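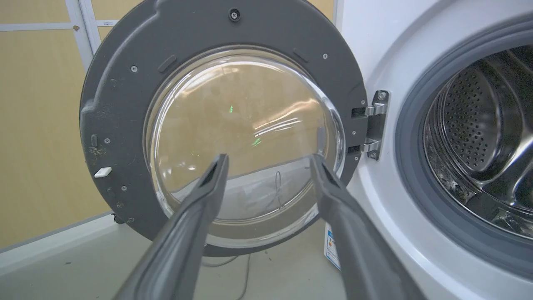
Handgelenkkamera, Tür offen. Das viele Glas ist unser Thema.

So, der versprochene Thread zur Waschmaschinentür! Wird länger, holt euch was zu trinken.

Kurz zur Aufgabe: Der Greifer soll die offene Tür am Rand zu fassen kriegen und zudrücken. Klingt nach Nachmittagsprojekt. Wir sitzen seit Januar dran (Noboru Ichikawa, Tomomi Tanabe und ich).

Das Problem ist das gewölbte Bullauge. Man guckt durch und sieht die Wand dahinter, aber verzerrt, und dazu kommen die hellen Reflexstreifen, die bei jeder Bewegung mitwandern. Unsere alte Policy hat sich genau an diesen Streifen orientiert. Lief die Kamera ein Stück nach links, lief das vermeintliche Ziel fröhlich mit.

Erste Idee: Tiefenkamera. Haben wir probiert, auf Glas kam bei uns vor allem Rauschen raus. Tomomi hatte das vorhergesagt und darf mir das jetzt bis Weihnachten unter die Nase reiben.

Zweite Idee, und bei der sind wir geblieben: Wir blenden das Glas beim Training aus. Also eine Maske über die Scheibe, gefüllt mit zufälligen Texturen, in jedem Bild andere. Übrig bleiben Rahmen, Schrauben, Scharnier, Gummidichtung. Lauter Sachen, die da sind, wo sie zu sein scheinen.

Am meisten bringt das Scharnier! Es glänzt zwar auch, aber die Tür dreht sich nun mal darum. Wir lassen das Netz als Nebenaufgabe die Scharnierachse mitschätzen und daraus den Türwinkel. Seitdem sind die Anfahrten viel ruhiger, ich kann wieder danebenstehen, ohne die Hand am Not-Aus zu haben. (Hab sie trotzdem da. Bitte auch so machen.)

Zur Datenmenge, weil die Frage garantiert kommt: rund 18 Stunden Teleoperation, ein großer Teil davon von Emiko Hattori, die den Greifer inzwischen besser steuert als ich mein Fahrrad. Annotiert haben wir mit Kindex. Die Masken kommen halbautomatisch und werden von Hand nachgezogen, vor allem am Übergang von Glas zu Rahmen. 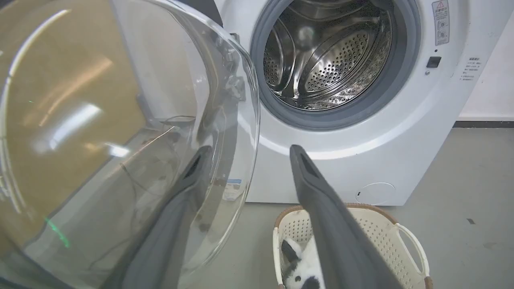
Trurncombe, 5. Juni 2024

Weiter geht's, ich musste kurz ans Telefon.

Von etwas weiter weg hat man Tür, Trommelöffnung und Wäschekorb zusammen im Blick, und dann wird es wieder knifflig. Der linke Finger ist nämlich zum Teil durch die Scheibe zu sehen. Für das Netz hieß das früher gern: Finger verschwunden. Oder: Finger ist jetzt eine Tür.

Deshalb maskieren wir die Finger separat und rendern sie aus den Gelenkwinkeln wieder ins Bild. Noborus Idee, ich war erst dagegen, hab ich hiermit öffentlich zugegeben.

Ergebnis: 71 Prozent erfolgreiche Schließvorgänge bei Startpositionen, die im Training nicht vorkamen. Erfolg heißt bei uns, die Tür ist eingerastet. Angelehnt zählt als Fehlschlag, auch wenn's noch so hübsch aussah.

Woran es noch hakt: sehr flache Blickwinkel. Da liegt der Rahmen fast komplett hinter der Wölbung und die Achsenschätzung springt. Wir testen gerade, vor dem Zugreifen 2 zusätzliche Blickpunkte anzufahren. Kostet Zeit, und ob es das wert ist, weiß ich noch nicht.

Und nein, auf Geschirrspüler haben wir es noch nicht übertragen, Noemi Blackwood, ich sehe deine Nachrichten 😄

Code kommt, sobald ich die hart reingeschriebenen Pfade raus habe. Fragen gern hier drunter, ich antworte heute Abend.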